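Unit 4: School Enrollment, Attendance Zones, and Choice

Reading for this unit: packet pages on Loritby and Nustton. Bring the packet to section.

Last time we finished with district finance. This unit takes up a different question: how a child ends up in one building and not another. Most students in this course went to the school that matched their address and never thought about it. The rule that sent them there was written by somebody, at some point, and it can be changed.

Three terms to know

Attendance zone. The area a school draws from by default. Zones are drawn by the district, usually by staff, and approved by a vote of the board. They do not have to be compact, and they do not have to follow neighborhood lines.

Open enrollment. A policy letting families apply to a school outside their zone. It may be limited to schools inside the district or may reach across district lines. Read the policy for who pays for the bus. A transfer right without a bus is a different policy from a transfer right with one.

Magnet school. A school with a special program and no zone, or a partial zone. Admission may be by lottery, by test, or by audition. These three methods produce very different student bodies, so do not lump them together in your papers.

Case 1: Loritby

Loritby is a mid-sized district with one high school on each side of the river. Total enrollment in the packet year was 2789, counting all grades. The older high school, on the east side, was built for 2000 students and has been well under that for a long time. The west side school has portable classrooms on its former tennis courts.

On paper the fix is simple. Move the line and fill the empty seats. The board looked at this twice and tabled it both times. The packet has the minutes from the second meeting, and you should read the public comment section closely. Speakers talk about traffic, sports teams, house prices, and keeping siblings together. Very few mention race or family income, though the two zones differ sharply on both. Mark the places where a speaker seems to be talking about one thing in terms of another, and be ready to defend your reading.

The board settled on a career program at the east side school, open to students from either zone. It offered health sciences, construction, and culinary and kitchen technology. The hope was that west side families would cross the river by choice.
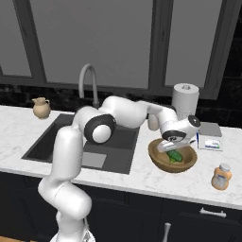
Fig. 4.1. Simulated kitchen with robot arm (computer rendering).

In its first year the program enrolled 40 students from the west side. Before you decide whether that is a success, write down what you would compare it to. The number of seats offered? The number of applications? The number of west side students in the portables? Each gives a different answer, and the district report uses only the first.

Case 2: Nustton

Nustton went the other way. It dropped attendance zones for its middle schools and asked every family to rank choices on a form. Students are assigned by lottery, with a preference for siblings and a smaller one for distance.

Points to watch:

Late forms. Families who miss the deadline get whatever is left. The packet table breaks late forms down by elementary school. Look at which schools have the most.

Information. School tours were held at 10 a.m. on workdays. An evening tour was added later, at one school.

Distance preference. It sounds neutral. Where housing is already separated, a preference for nearby students carries that separation into the school — not completely, but enough to show up in the numbers.

Comparing the cases

Loritby kept its lines and added a choice on top. Nustton removed the lines and left the choosing to families. Neither board ordered any student to a school for the purpose of changing its makeup. When you compare results, remember that the two districts started from different places and that Nustton lost over 1886 resident students to schools outside the district during the years covered. The packet does not say where those students went or why. Do not guess in your paper.

For section

Come with one paragraph on each of the following.

Who gains and who loses if Loritby moves its line by half a mile? Use the zone map.

Which part of the Nustton form would you change first, and what would it cost?

The response paper is two pages, double spaced, due at the start of section in the last week of October. Cite the packet by page number. Outside sources are fine but not required.

Next unit: school discipline and suspension data.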